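Como organizar a bancada para consertos pequenos

Quem conserta coisas em casa perde mais tempo procurando parafuso do que apertando parafuso. As dicas desta página servem para óculos, controles remotos, relógios de parede, brinquedos e qualquer peça que caiba na palma da mão.

Comece pela luz. Uma luminária de braço, com lâmpada de 11 watts, resolve bem se ficar do lado oposto à mão que trabalha. Luz de teto sozinha deixa a peça na sombra da cabeça.

Depois, a altura. Minha mesa tem 83 cm e eu trabalho em pé ou num banco alto. Em mesa de jantar comum, uma tábua firme por baixo do serviço ajuda um pouco e ainda protege o tampo contra riscos e cola.

Guarde as chaves pequenas num rolo de tecido, sempre na mesma ordem. As minhas são da Skerley, compradas em junho, e até agora nenhuma ponta gastou. Para limpar contatos, uso pincel macio e álcool isopropílico, nunca água.

Parafusos de comprimentos diferentes não devem ir para o mesmo pote. Cole uma tira de fita crepe ao lado de cada grupo e escreva de onde saiu: "tampa", "pilhas", "base". Se o conserto for parar até o dia seguinte, tire uma foto antes de apagar a luz.
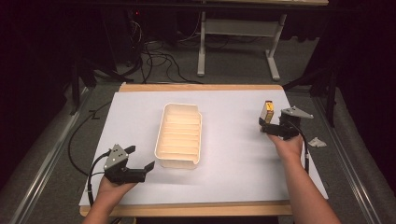 O forro da bancada merece atenção. Peça escura some em madeira escura, e peça clara some em toalha estampada. Uma folha de papel branco sobre a tábua de madeira clara já basta, com a bandeja plástica no meio, ao alcance das duas mãos. Prefira bandeja com ranhuras no fundo, como essa: parafuso comprido deita no sulco e rola menos. Eu compro papel em pacote de 50 folhas e troco quando mancha de graxa.

Mercy Mbwambo escreveu perguntando se pano serve. Serve para apoiar vidro, mas prende fiapo em mola e engrenagem. Para mola, fique com o papel.

Ao terminar, dobre a folha em calha e despeje o que sobrou no pote de miudezas.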